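5 May 2024
Vitamin D notebook, Vandstead bench

Finally sat down with the second batch of blood spot cards and I'm in a better mood than last week. The Lim extraction buffer is behaving again (I made it up fresh and stopped trusting the bottle at the back of the fridge) and the blanks are flat. I ran the whole set of 31 cards in one go, which made for a long afternoon with the pipette, but at least they all saw the same reagents.

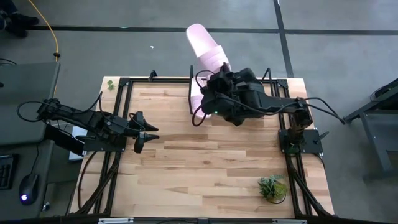 The control card is the one I keep coming back to. It should read 1,000 on our scale and it gave me 1,090 – high, though still inside what we agreed to live with. I reran it from a fresh punch and got nearly the same thing, so I don't think it's my pipetting. My bet is the punch position. Cards punched near the rim of the spot seem to come out higher than ones punched in the middle, and I'd been sloppy about that at the start of the run. From here on, center punches only please, everybody, and write it on the sheet if you can't get one!

Two of the cards had spots so small that I couldn't get a proper punch at all. I've marked them as failed and left them in the sleeve in case somebody with steadier hands wants a try.
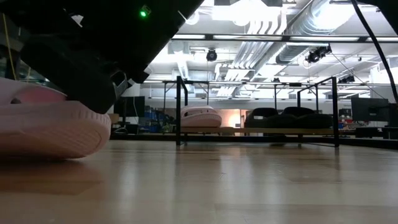 Drying times

Still undecided. The Skutano protocol says overnight, and the old Truvalance sheet says you can get away with a few hours if the room is dry. I'd love the short version to be true, but our room gets sticky by July and I don't want to redo everything then. Plan is to split one donor's blood across a row of cards, dry half the short way and half overnight, and run them blind. Someone else needs to do the labeling or I'll peek.
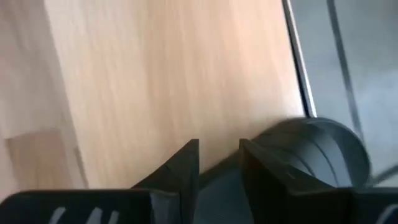
Wood tabletop with a metal strip along the edge.

Also the shaker is making that rattling noise again at high speed. I dropped it down a notch and added a bit of time to make up for it – didn't seem to hurt the recovery. Need more punch tips and another box of desiccant before the split test. Raw numbers are in the shared folder, still in plate order, not sorted yet.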